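Tidying small things: notes for the Besilico evening

Slide 4. Say hello, check the back row can hear. 60 chairs, so speak up.

Slide 5. Sorting before storing – blocks in one place, markers in another. Pause for questions.

Slide 6. Leave this one up while talking.

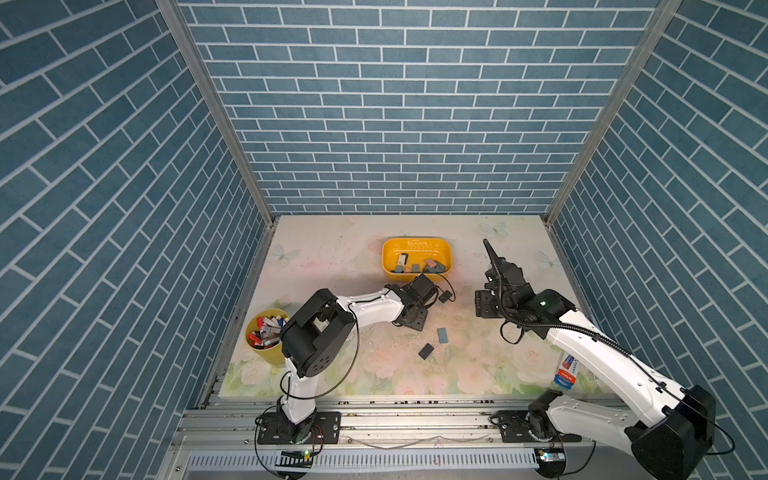
Barkberg, June 9, 2019

Yellow basket for the blocks, round yellow bin for the markers, caps up. Three blocks still out on the flowered mat. Ask where the tube should go.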